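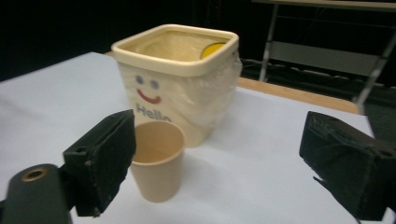

Paper cup and film-wrapped container on the white work surface, with the padded gripper fingers open on either side of the cup.

Prevard 2 enters service at Lestwood

The Software Group at Lestwood has completed the transition of its manipulation programme to the second major version of Prevard, the perception and data-tooling package maintained at the Drengate site. The new version has been the default on all tabletop workstations since August, and the previous version will remain available to projects with outstanding commitments until those projects close.

Prevard receives images from the camera on a gripper, estimates the position and shape of the objects in front of it, and passes that estimate to Helmy, the group's motion and grasp planner. The two packages were developed separately and had come to rely on a number of informal conventions about timing, units and coordinate frames. A large part of the work on version 2 consisted of writing those conventions down, agreeing on them, and enforcing them in code.

Members who use either package are asked to read the following notes before updating their own configuration files.

Handling of film and other transparent coverings

Version 1 treated every visible surface as opaque. Where an object was wrapped in clear film, highlights on the folds were frequently reported as small, separate surfaces standing a short distance in front of the object. Helmy would then plan around obstacles that did not exist, or would decline to plan at all.

The square container in use on the Drengate bench presents the difficulty in a compact form. Clear film is wrapped around its right side in glossy folds, while a printed smiling face remains recognizable on the front. The face is of considerable assistance to the feature tracker, as the dots of the eyes and the curve of the mouth are stable from one view to the next. The folds are of no assistance whatever. A highlight on crumpled film moves when the camera moves, and the version 1 tracker had no means of distinguishing that movement from movement of the object.

Prevard 2 maintains a separate reflectance estimate for each tracked region. Regions in which brightness changes quickly with viewpoint are retained in the object mask but are excluded from pose estimation. The planner is informed that the region is occupied and that its depth is uncertain. Helmy applies a wider clearance to such regions by default, and the clearance may be adjusted in the project configuration.

The change has one cost that members should note. Polished objects with few printed features may now be left with too few points for a reliable pose. In that event Prevard returns a status of "insufficient support" and no pose at all. Code written for version 1 which assumes that a pose is always present will need to be amended.

Overlapping objects

Small objects standing in front of large ones were a recurring source of error in the first version, particularly when the two were similar in colour. A tan paper cup before a cream container is a representative case: the two share a boundary with little contrast, and the rolled rim of the cup crosses the front face of the container at the level of the lettering. Version 1 tended to merge the two or to assign the cup's rim to the container.

Segmentation in Prevard 2 draws on a short window of frames instead of a single image. Images are processed at 30 frames per second on the standard workstation, and the relative motion of near and far edges as the gripper approaches is normally enough to separate them. The window is discarded whenever the tracker detects that an object has been moved, in order that stale boundaries are not carried forward.

Members working with stationary cameras will not benefit from this change and should continue to supply an initial mask by hand.

Views into open containers

The second area of substantial revision concerns containers approached from overhead. From the side, a container is described adequately by its outer surface. From above, the planner requires the rim, the inner walls and an estimate of the depth of the bottom, and these must be consistent with one another.

In the overhead views recorded at Drengate, the thick rim of the cream container is bright and well defined along its top and left edges. The interior is less cooperative. The walls are a pale yellow with faint streaks, and the bottom appears as a rounded brownish patch with a blurred outline. An edge detector will readily take the margin of such a patch for the edge of an object lying inside the container, and version 1 did so with some regularity. Helmy was then presented with a grasp target that was simply a change of shade.

Prevard 2 fits a simple tapered volume to the rim and walls before it looks for contents. Any candidate object must rise above the fitted bottom by a configurable margin in order to be reported. Where depth cannot be recovered, the candidate is logged with a low confidence value and withheld from the planner. Flat items at the bottom of a deep container may therefore be missed, and projects that depend on detecting such items should lower the margin and review the resulting logs carefully.

Finger masking has also been revised. The gripper's own fingers occupy a considerable part of each overhead image, and the frayed edges of the padding and any loose threads fall outside the masks that were generated from the mechanical drawings. The new masks are learned from recorded images of each individual gripper. They must be regenerated whenever pads are replaced, by means of the command supplied with the package. The procedure requires 200 images against a plain surface and may be carried out by any trained user.

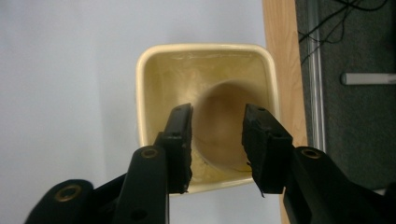

Changes to Helmy

Helmy has received a smaller set of amendments, chiefly to accommodate the additional information supplied by Prevard 2. Three of these affect existing projects.

Approach planning now distinguishes between entering a container and grasping its rim. Formerly both were expressed as a single target with an offset, and the offset was a frequent subject of confusion. The two are now separate request types. A rim grasp specifies which part of the rim is to lie between the fingers, and an entry specifies the volume into which both fingers may descend. Requests in the old form are still accepted and are interpreted as rim grasps, with a warning written to the log.

Limits on finger closure may be attached to an object class. Paper cups and similar thin-walled items deform readily, and several projects had implemented their own closure limits in inconsistent ways. A common table is now distributed with Helmy. Members are invited to propose additions through the usual change request form, accompanied by the recordings on which the proposed value is based.

Finally, the planner will no longer silently extend its search when the time allotted to a request has elapsed. It returns the best partial result and marks it as partial. Projects that relied on the earlier behaviour should increase the time limit explicitly.

Recordings and annotation

The reference collection used for regression testing has been rebuilt. It now holds over 800 recordings of tabletop work with hand-held grippers, stored in the revised log format. Each recording carries the calibration in force at the time of capture, the mask version and the identifier of the gripper. A conversion utility is provided for logs in the former format. It does not alter the original files, and it will refuse to convert a log for which no calibration can be located.

Regression testing against the full collection is carried out before each release. The most recent run identified 28 recordings in which version 2 produced a less accurate pose than version 1. In most of these the object was polished or unmarked, consistent with the limitation described above. The remainder have been entered in the issue register and will be examined ahead of the next maintenance release.

Annotators are reminded that an object partly hidden by another should be labelled to its visible boundary only. The earlier practice of labelling to the estimated full outline has been discontinued for new recordings. Existing labels made under that practice have been flagged and need not be redone.

Access and support

Both packages may be obtained from the internal repository under the existing licence terms. Installation notes for the standard workstation are included, and a separate note covers machines without a graphics processor. Requests for assistance should be directed to the Software Group at Drengate through the support queue, with the relevant log attached and the Prevard and Helmy version numbers stated in the body of the request.

Projects wishing to remain on version 1 must notify the group in writing, giving their expected closing date.

Issued by the Software Group, Lestwood
September 14, 2024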